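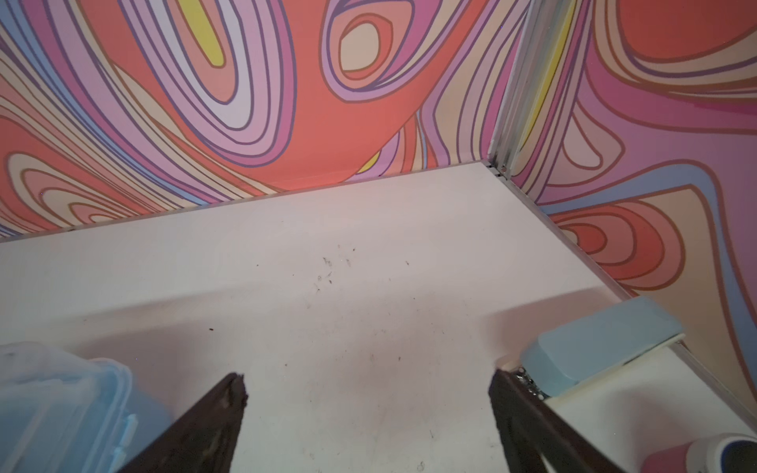 Plornelent
Staff writer, gripper testing

Buy the dull fingers

Every catalog for robot grippers sells you force and speed. I think most shops should ignore both numbers and look at the shape of the fingertip first.

In March we started comparing two sets of fingers on the same arm, a tapered pair from Rivholm and a wide padded pair from Hindano. We gave each set 11 kinds of objects and 2,000 picks. The padded pair held harder. The tapered pair got into more places, and I would take that trade on most benches.

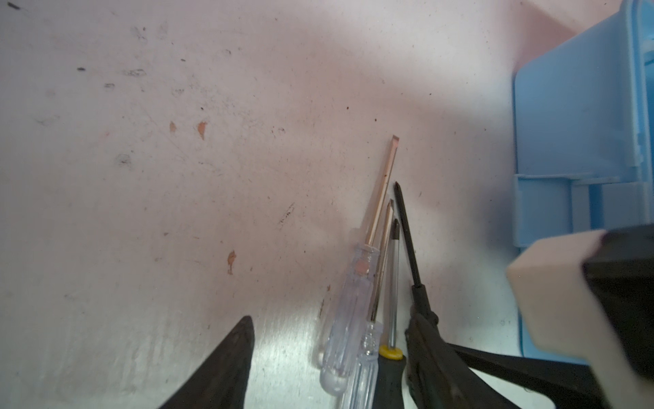

My complaint with published tests is that they use one object at a time, with clear space all the way round it. Real benches are not laid out like that. Four screwdrivers lying close together, two of them partly overlapping, ask more of a finger than any single block does. A clear handle is also harder on the camera than a black one, and a test that leaves it out flatters the vision system.

The controller matters less than people say. We switched to the Sugiyama unit for 30 days and changed nothing else, and the missed picks were the same kind of misses. A finger too thick for a gap stays too thick whatever software runs it.

So ask the seller for the tip width before you ask for the price. If they have to go and look it up, try another seller.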